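The Checklist Has 122 Lines and None of Them Is "Close the Drawer"

Last month the safety working group at Drirberg sent round its draft guidance for robot arms in kitchens. It runs to 122 lines. I have read every one, which puts me in a small club.

Line 18 says that the work area shall be kept "free of foreseeable obstruction." Fine words. I have owned a kitchen for a long time and it has never once been free of foreseeable obstruction. I foresee the obstructions. I put them there.

Henrik Görtz, who wrote most of the draft, comes from factories, where a floor is painted yellow and people stay off the paint. He is a careful man and I would let him wire my house. But a factory rule assumes that someone decided where everything goes. In a kitchen a drawer gets pulled out, a plate gets parked in it for a second, and the second lasts until dinner. 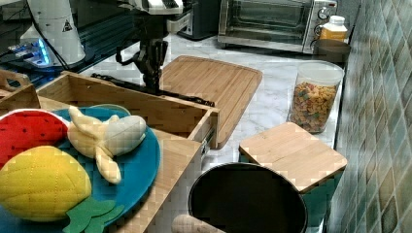 So my proposal is a dull one. Drop half the lines and write the rest for a counter with stuff on it. Say how slowly an arm should move over an open drawer. Say what it does when a pot is somewhere the map says it isn't -- stop, wait, ask. Say who is allowed to answer.

The other thing I'd add is a rule about testing. Selulell's arm passed the draft's trial 599 times on a bare table, and the sales sheet says so in large type. I'd trust seven passes on a cluttered counter more, with soft toy fruit standing in for the real kind if the cleaning bill worries anyone.

Comments close on 15th May. Mine went in yesterday, and it was shorter than line 18's footnote.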